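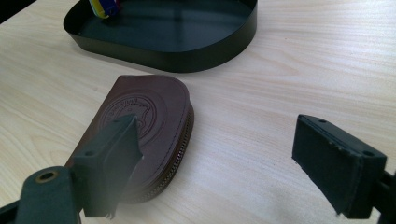

Carau is looking for an interaction designer / creative developer to join our studio in Ballotholm. The post is full time, starts in September and runs for two years to begin with.

We design and build interactive exhibits for museums, visitor centres and trade fairs. Most of our clients are research institutes and public bodies that want to show their work to people who have never heard of it. Our current large job is Pulell, a touring exhibition on groundwater with 3 projection tables and a wall of touch screens.

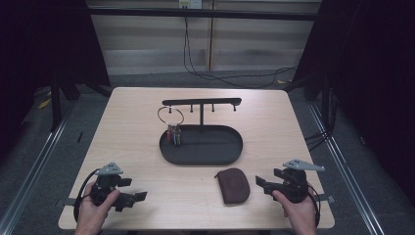 You would work on Pulell from the first sketches to the opening, and after that on smaller commissions. The work includes:

Drawing up screen layouts and user flows
Building prototypes and testing them with visitors
Writing code for touch screens, sensors and projection (we mostly use openFrameworks and TypeScript)
Helping to set up on site – expect some travel and a few late evenings

You should have at least three years of experience in a similar role and be able to show finished work. A degree is not required. Good spoken English is, and a driving licence would help.
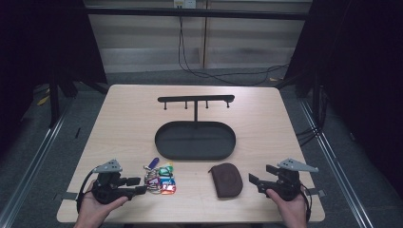

The studio shares a building with the model makers at Mägi, who make most of our cases and plinths. Working hours are flexible outside 10 am to 3 pm. Part-time work at 80 per cent is possible.

Please send a short letter, a CV and links to no more than three projects, quoting reference 1535. Applications close at the end of June. Interviews will be held at the studio in July, and we pay travel costs.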